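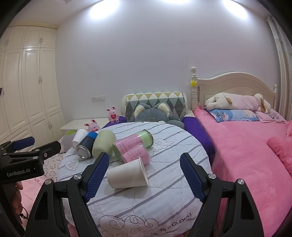 Tips for practising the cups-and-canisters task at home

Most of you in the robotics club have now had a go at the tabletop round, and quite a few families have written in asking how to practise it between meetings without turning the house upside down. So I've gathered together what Princess Manalo and I have learnt from our own kitchens and bedrooms (and from a fair bit of crawling under tables), in the hope that it saves you a little bother.

Raid the recycling first. Paper cups, drinks cans, the tubs that sweets and cotton buds come in, anything more or less round will do nicely. Rinse it all and let it dry overnight, as a sticky tub clings to the finger pads and then you'll be cleaning those as well. Try to mix your sizes and mix your surfaces too! A row of identical cups is far too kind, and you'll get a nasty shock in February when the Brorum heats come along.

Keep a cloth on the table. Bare tabletops let everything roll off the moment you nudge it, and a quilted cover with a bit of padding slows things down beautifully. Pull it smooth before each go and look along it from the side for ridges.

Paper cups are the ones that cause tears. Close too quickly and the wall folds in, and once a cup has a crease it will always fold in the same place, so put it back in the recycling and take a fresh one. Haoran Lü's trick is to come in near the base, where the cup is stiffest, and to stop squeezing the second it stops sliding. For a cup lying down, line yourself up across it, get one finger on either side, and only then begin to close. A pack of 97 lasted our household most of the autumn, which tells you something about our early attempts.
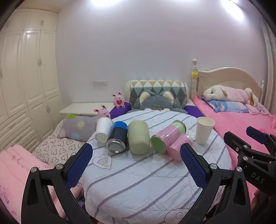 One paper cup upright at the right of the row, the other containers on their sides.

Shiny canisters want a slower hand. The clear, glossy sort skid away if the two pads don't meet them at the same moment. Wipe the pads with a barely damp cloth, let them dry, and have another go. If one still skids, turn it a little so that you're gripping the label.

Practise in pairs if you possibly can. With two grippers at one table, agree out loud who is going first, and keep elbows in. Kristine Tan and Ronaldo Magbanua work from opposite ends and swap after every 4 goes, and they hardly ever bump now.

Don't go on too long! Twenty minutes is plenty for younger members, with a biscuit afterwards. When you pack up, tighten any screw that has worked itself loose, wipe the fingers down and leave them open, so the pads aren't pressed together until the next meeting. Spare pads are in the Fikier drawer at the club room, second one down, and please write your name on the sheet if you take a pair.

Teodoro Mercado will be at the club room early next time for anyone who'd like a hand with their grip.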